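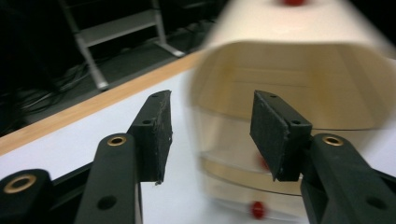
Figure 1. Gripper fingers and a cream-colored plastic container.

Packaging Science / Materials / Original Article

3. Results and Discussion

3.1 How lids fail

The foil lid on a cup of yogurt has one job when it is closed and another when it is opened, and the two jobs are at war. A seal strong enough to survive a truck ride from Domstead is a seal that will fight the person holding the spoon. Manufacturers have mostly sided with the truck.

We peeled 1,114 lids by hand, all from cups of the same shape, filled with the same plain yogurt and stored in the same cold room until use. Three lid films were compared: the standard foil now in use at the Pichler dairy, a thinner foil from the same supplier, and the Umilitz laminate, in which the sealing layer is meant to split within itself instead of pulling away from the rim. Each lid was scored as a clean peel, a torn tab, or a partial peel, the last being the familiar case in which a strip comes away down the middle and leaves the eater with a sort of mail slot.

The standard foil did what it does at home. Torn tabs were common, and they came early in the pull, before the peel had traveled any distance along the rim. The thinner foil tore more often still, which will surprise few people who have met thin foil. The Umilitz laminate peeled cleanly in most trials and needed less force to start. It also left a faint white ring on the rim where the layer had split. We find this ring reassuring, as it shows the layer failed where it was designed to. Several of our tasters took it for mold.

3.2 Splash

Splash was not in the original plan. It entered the study in February, along with a request that we pay for a shirt. A lid that resists and then lets go all at once shakes the cup, and whatever has gathered on the underside of the foil is thrown toward the nearest witness. We laid blotting paper beside each cup and measured the area marked by droplets after the pull.

Peeling slowly helped, though less than we had hoped. What mattered more was how evenly the force dropped once the seal began to open. With the standard foil the force fell in jerks, and each jerk sent something onto the paper. With the laminate it fell smoothly, and some 68 sheets from that group came back with no mark at all. The tab angle recommended on the Zornov data sheet made no difference that we could detect, in either direction, with any film.
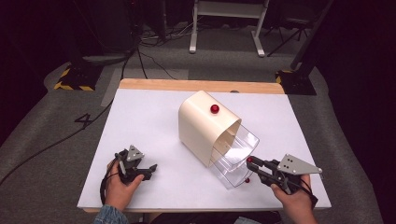 Ferdinand Lehner, commenting on an earlier draft, objected that we had tested the lids fresh from the cold room, when most yogurt is opened after standing on a counter or riding to work in a bag. A sealing layer softens as it warms, he wrote, and “your well-behaved laminate may turn out to be only a well-chilled one.”

The point is fair, and it stung a little. We repeated the peel test on a smaller set of cups left at room temperature from early morning until noon. The laminate started to open at a lower force than before, and the peel remained smooth. The standard foil also improved slightly, so a patient eater with a warm cup may already have most of the benefit for free – at some cost to the yogurt.

3.3 Limits

All the peeling was done by 2 people, both right-handed and both, by the end, very good at it. Practice almost certainly flattered every film. We did not test eaters with weak grip or sore fingers, for whom a stubborn tab is more than a nuisance, and that group should come first in any follow-up. Nor did we look at fruit-bottom cups, where the filling line leaves residue on the rim and the seal is uneven from the start.
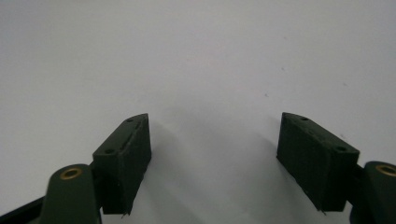
Figure 2. Dark green finger pads over a pale surface.

Cost was outside our scope. The laminate is dearer per lid than the standard foil, and the dairy has asked whether the tab could be made larger instead. We tried this informally with scissors and tape. The larger tab was easier to find and tore off just as readily.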